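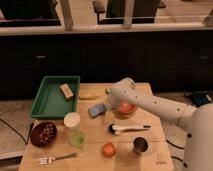

About Stotik

Stotik tests ordinary kitchen and household things and says whether they're worth having. Bowls, cups, trays, brushes, colanders, sponges, jars with lids. We don't do coffee machines or anything with an app. There are plenty of sites for those, and most of them seem to like everything they are sent.

We started because of a washing-up brush. The packet said it would last a year. It lasted until the second roasting tin. When one of us went looking for a review, every page said the same thing in slightly different words, and every page had a button to buy it. We bought four more brushes, used them all until they gave up, and wrote down what happened. That list became the first page of this site.

What we do

We buy things at the normal price from normal shops. Then we use them. A colander gets pasta, rice, frozen peas and wet salad, and it gets shoved in a cupboard with something heavy on top of it. A lidded jar gets turned upside down with sugar in it, then with soup. A cup gets dropped, on purpose, at the end.

So far we've put up 208 reviews. 117 of them come down to "the one you already own is fine", and we stand by all of those. A company that sold kitchenware would find this a poor way to carry on.

How we judge a claim

Packaging says a great deal. "Non-slip" we have learned to read as "has a bit of rubber somewhere". "Easy clean" means very little, as we have yet to meet a bowl sold as hard to clean. "Professional" we ignore completely. If a claim can be tried at a kitchen table, we try it. If it can't, we say so and leave it out of the score.

We're not a laboratory and we'd be wary of any household site that says it is one. Most of what goes wrong with a sponge goes wrong at a sink, in front of a tired person, and that is where we prefer to find it out.

The mixed table

The part of our work people write in about most is the mixed table. Plenty of things behave well alone. Put them among the rest of a kitchen's clutter and you learn more: whether the brush rolls, whether the tall jar is in the way of everything behind it, whether a tray holds anything useful or just takes up the room of three plates. We lay things out much as they'd be left after a meal, with a banana or some other fruit in among them, and work from there. Shallow bowls tend to do badly. Trays with low sides do better than we expected, and we didn't expect much.
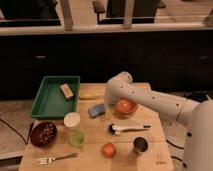 Ankit Rathore wrote to tell us that a mixed table proves nothing, that he had cooked every night for years without once leaving a fork next to a brush, and that we should test things where they belong, in the cupboard and the sink. We think he has half a point. Since his letter, anything that scores badly on the table also gets a week in a cupboard before we publish. In most cases the score hasn't moved.

What we don't do

We don't take free samples. Norkex offered us a full set of their storage jars, and we said no and bought two. (The review is up. They're all right. The lids are better than the jars.) We don't take payment for a good word, and we don't use "best" in a heading unless we've tried at least 7 of the thing in question, which rules out most headings.

We don't do gift guides either. If somebody wants a colander for their birthday they will probably tell you.

Who pays for it

Readers do, through the Pokia newsletter, which goes out every month except January. It has more than 50 pages of back issues, and you can read the old ones without signing up. We had adverts for a short while. One of them was for the very tray we'd just called a waste of a shelf, so the adverts came down.

The Endale list

Our list of things that have lasted is named after the road where we first rented a kitchen. To get on it, something has to be in regular use for two years and still be doing its job. It's a short list. Two items have been taken off again, a sieve and a bread knife, and we've left the old reviews up with a note so that you can see where we were wrong.

Getting in touch

Write to us through the contact form if you think a score is unfair, and tell us how long you have had the thing and what you use it for. Letters that say only "mine is great" get read but don't change anything. If you make the product yourself, please say so in the first line. We generally find out by the third.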